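Section 4: Setting up the Drindora handset for your first shift 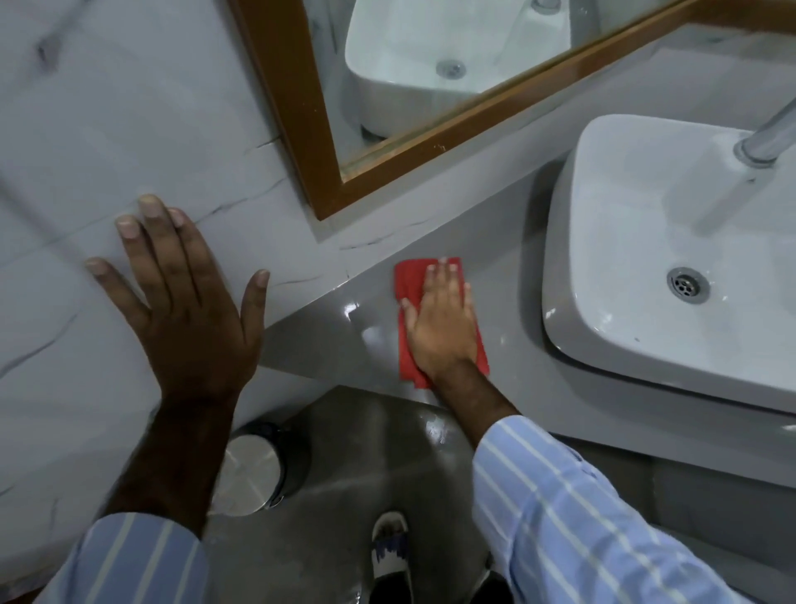 Welcome to Vosa, the radio network for community patrols and town wardens across the Groltovberg district! The Drindora handset is small and tough, and it puts you in direct touch with the police control room, so it's well worth half an hour getting it right. Find a clear, flat surface before you unpack. A kitchen table is fine, and so is a bathroom worktop like the glossy grey one beside the white sink, once you've gone over it with a folded cloth and checked that it's dry. Lay out the handset, battery, earpiece and belt clip, and keep your warden card handy.

Fitting the battery

1. Turn the handset face down and slide the catch to the left.
2. Drop the battery in, gold contacts first, and press until it clicks.
3. Stand the handset in its charger. The light shows amber while charging and green when full. A first charge takes 110 minutes.

Caution: Use only the charger supplied. Older Naciri chargers look very similar and will fit, but they run at a higher voltage and can damage the battery.

Joining the network

4. Hold the orange key until you hear two beeps.
5. Type the last four digits of your warden card and press OK.
6. Choose your patrol area from the list. Groltovberg town centre is area 27, and the riverside and station are area 37.
7. Wait for "Vosa ready" to appear. Lovely – you're on the network!

Note: If the screen says "No home area", go outdoors and repeat step 6. Thick stone walls are the usual culprit, and the old market hall is dreadful for it.

Making a test call

8. Press and hold the side key, count one, then say your call sign and "test call".
9. Let go of the key and listen. Control will answer with your call sign and a signal score from one to five.
10. A score of three or more is good to go. For anything lower, check that the aerial is screwed down fully and try again.

Caution: Never press the red key as a test. It opens your microphone to every officer on duty and sends a car to your position. In a real emergency, hold it for two seconds and keep talking.

Memory

The handset stores your last 700 messages, and older ones drop off by themselves. To keep one, press the star key while it's open. Starred messages stay put until you hand the set back, so do use them – they're brilliant for writing up your patrol notes afterwards.

Handsets issued before November need the update in Section 5 before they can show starred messages.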